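Handover fault on the two-arm cell

31 August 2024

The fault log for the handover task had 174 entries in it when I finally sat down to read the whole thing. Most were timeouts. The ones that mattered were 3 entries marked "grip force high, both arms," and I had been clearing them from the pendant without a second look since March.

The task is simple on paper. Arm A picks a small plastic part, brings it to the middle of the table, and arm B takes it by the sides. A opens, B leaves. Both grippers hold the part for a short overlap, set in the Esgate controller at 71 milliseconds. I picked that number on the bench with one arm powered down, which tells you how good a number it was.

What went wrong is that A sometimes did not open. B had already confirmed its grip and started to pull away, so for part of a second the two arms were in a tug of war over something the size of a grape. The part lost. A piece of it went past my safety glasses, and the pad on one of B's fingers sheared at the glue line.

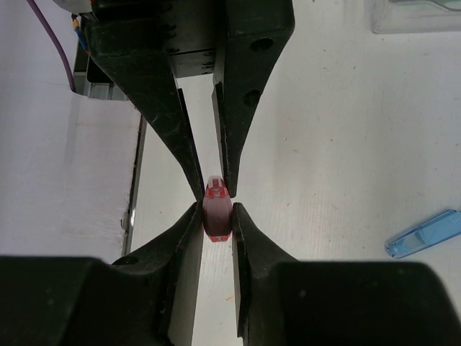 The release command was being sent every time. I checked that first. The Lulimberg bridge passes it from one controller to the other, and it keeps a queue. When the wrist camera stream got heavy, the release message waited behind status packets. The longest delay I measured was 1,191 milliseconds. B was not waiting for A to report open. It was waiting for a fixed timer and then moving, and the timer had no idea what the queue was doing.

So the fix has two parts. B now holds still until A's finger position reads open, and if that does not arrive, both arms stop and stay stopped. The release message also has its own channel, separate from status. I left the old timer in as a minimum.

I also lowered the pull force limit on both arms. The Pillai grippers ship with it set high, and I had never changed it. At the lower limit a stuck release trips the fault before the part bends much. It trips on a few good handovers too – mostly when the part is picked off center – and I can live with that for now.

Still open: the emergency stop cuts motor power but the fingers keep their grip, so a part caught between both arms has to be freed by hand. I have been doing that with power off and the joints locked. A manual release lever is on order for arm A. Arm B has no mounting point for one, and I have not worked out where to put it.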